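Darkley Dash Lights

A table of automobile dashboard warning lights and what the owner's manuals say to do about them. Maintained by R. Dumlao.

What's in it

The main file, lights.csv, has 1,139 rows. One row is one warning light in one manual. The same little oil can shows up over and over, because every manufacturer describes it in its own words and some of them seem to have been paid by the word.

Columns

manual_id: the manual the row was copied from
symbol: short name for the icon, in lowercase (oil_can, battery, tire_bang)
color: red, amber, green, blue or white
state: steady or flashing
advice: what the manual tells the driver to do, in the manual's wording
urgency: stop, soon, or whenever
notes: free text, often grumpy

The urgency column is my reading of the advice, so argue with it if you like. "Have the vehicle inspected at your earliest convenience" went down as soon. My own earliest convenience was two oil changes later, and I'm not proud of it.

Where it came from

The manuals are from the Forkham shelf, 100 paper copies that used to live behind the parts counter. They were typed in by hand, mostly in December, when there was little else to do. Smudged pages were skipped. If a light is missing for a manual, that may mean the car doesn't have it, or it may mean coffee.

Splits

There are two files besides the main one. check.csv holds 20 manuals that were typed twice, so you can see how far the two versions drift apart – mostly commas, plus one long disagreement over whether a certain orange is amber. It's amber in lights.csv. The second file, symbols.csv, maps my short names to plain English.

Using it

Any spreadsheet will open the files. They are UTF-8, separated by commas, with quotes around the advice column. The Botside script in the tools folder strips line breaks out of the advice and does nothing else. Run it from the top folder or it will tell you there are no manuals, with great confidence.

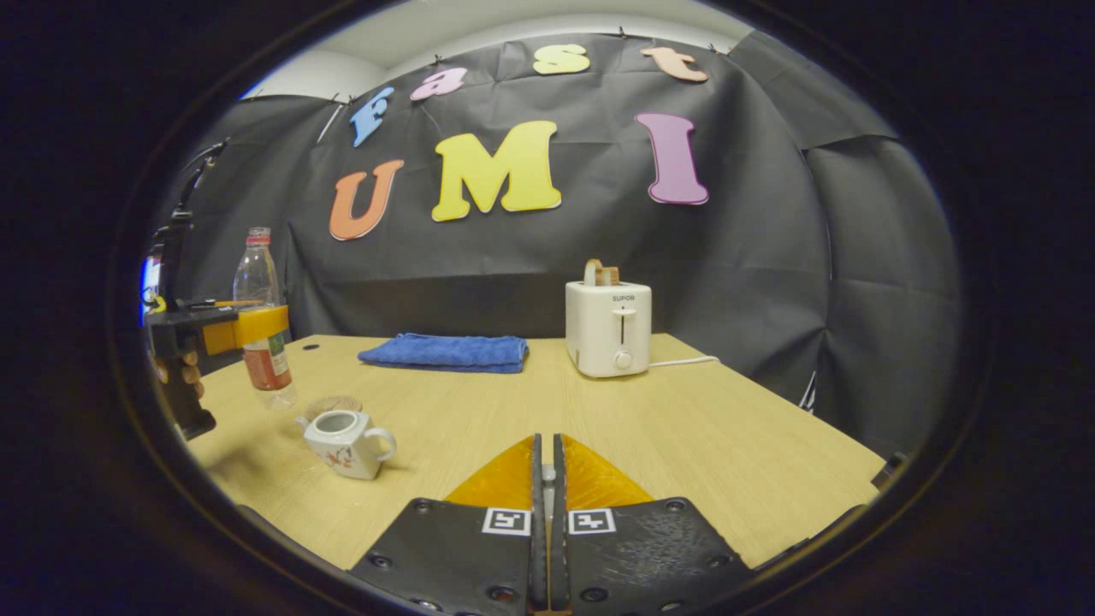
Fig. 1. Letters on black cloth: "fast" over "UMI".

Known problems

Flashing and steady lights share a row in the older manuals wherever the text doesn't separate them. These are marked steady, with a note.

The tire pressure light has three short names. I have merged two of them.

Hybrids are thin on the ground and electric cars are missing.

Please don't use this to decide whether to keep driving. Read the manual for your own car – it's under the napkins in the glove box.

Changes and fixes

Send corrections as a row number and the new text. Photos of your dashboard are welcome only if the car is parked.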